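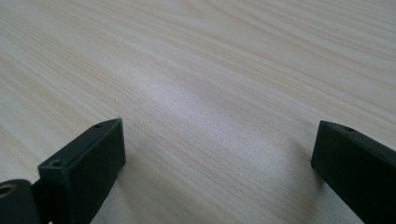 4. Setting up the Stemmont tuner before a rehearsal

The box promises a band in tune within moments. Allow longer, and keep your ears switched on.

1. Charge the tuner fully. The battery light goes green early, so leave it plugged in until the light stops blinking.

2. Press Mode until A=440 shows. Ours had drifted to another setting after the last update.

3. Let the players warm up before anyone tunes. A cold clarinet will read flat, and pulling things about at that point only has to be undone.

4. Tune one section at a time, low instruments first. Auto Ensemble claims to sort out 28 players at once. We wouldn't rely on it with more than 4.

5. Turn the display away from the players and have them match a sung note.

Note: The "blend score" is a number. We have yet to hear what colour or balance it measures.

Caution: Do not clip the tuner to a varnished scroll. The pads are described as non-marking – test one somewhere hidden first.

If error 11 appears, hold Reset and start again from step 2.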